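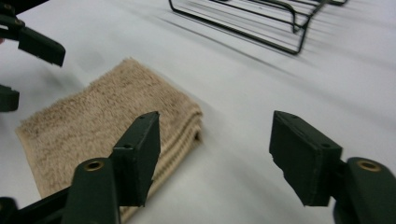 Jirneck hand towel in Sand, folded, with the woven hem band along the side.

Jirneck Hand Towel
Item 3844
Cotton terry, 35 x 50 cm
Colours: Sand, Slate, Eucalypt, Chalk

We've stocked a lot of towels at Powell over the years, and the Jirneck is the one we keep taking home ourselves. It's a small, hard-working terry towel that was first made for the change rooms at the Ondstead rowing sheds, where towels get used by wet people in a hurry, thrown in a tub and washed the same night. The rowers loved them so much that they started walking out the door in kit bags, and that's how we ended up putting them in the shop.

The pile is looped on both faces and left unsheared. Sheared velour looks lovely on a shelf (and we do sell it, see the Esham range) but loops simply pick up more water, and on a hand towel that's what you want. Expect a bit of texture against the skin. Eluned Skyrme, our buyer, calls it "grippy", and once you've dried your hands on one you'll know what she means!

What it's good for

Bathroom rail or ring, obviously. It's also a terrific gym towel, long enough to lie over a bench head and small enough to stuff in the side pocket of a bag. We've sold them to hairdressers, a physio clinic, two dog groomers and a pottery studio that buys Slate by the carton. In the kitchen it does hands beautifully but it's too thick for glasses, so keep your linen tea towels for those.

If you're after something for the beach, have a look at the Esham bath sheet instead. The Jirneck won't go around anybody.

Details

Fabric: 100% cotton, ring-spun yarn
Pile: looped both sides
Ends: flat woven band with turned hem
Hanging loop: none on the standard towel; available on trade orders
Sold: singly or in packs of 5
Colour match: dye lots vary a little, so order a full set together if you want them identical

Washing

Wash before first use, warm, with half your usual detergent. You'll get some fluff in the first couple of washes and then it settles right down. Skip the fabric softener. It coats the loops, and the towel ends up feeling silky and drying nothing.

Line drying is fine and gives you that slightly crisp finish some of us grew up with and still prefer. For a softer towel, give it ten minutes in the dryer and then peg it out, or shake it hard before it goes on the line. Chalk can take an oxygen bleach soak. Please don't use chlorine bleach on the other colours, and watch out for benzoyl peroxide face creams, which will leave pale orange spots on Slate and Eucalypt that won't come out.

Snagged a loop? Snip it level with the pile. Terry is woven, so it won't run.

Folding for a shelf

Pravesh Mokoena in our warehouse folds these all day, and his method is lengthwise in half, then over again, with the band kept to the outside so the colour is easy to pick in a stack. For narrow cupboards, roll them from the short end and stand them up in a basket.

Questions we get

Does Sand show makeup? Less than Chalk, more than Slate. Foundation washes out if you get a bit of dish soap on it first.

Will it shrink? Slightly, mostly along the length and mostly in the first wash. The size listed is before washing.

Can you embroider them? Yes, on the band or just above it. Initials and short names look best, as fine lettering gets lost in the loops. Allow an extra week.

Is there a matching face washer? Coming! The first samples arrived in October and we've sent them back for a softer edge. Sand and Slate will be first.

Ordering

Single towels and packs can be picked up from the Powell counter or posted. Cartons of 50 are packed to order in one colour. For mixed cartons, write the split in the notes box at checkout and we'll sort it out.

Page updated 24/12/2019. Eucalypt singles are sold out until the new dye lot lands, but packs are still available.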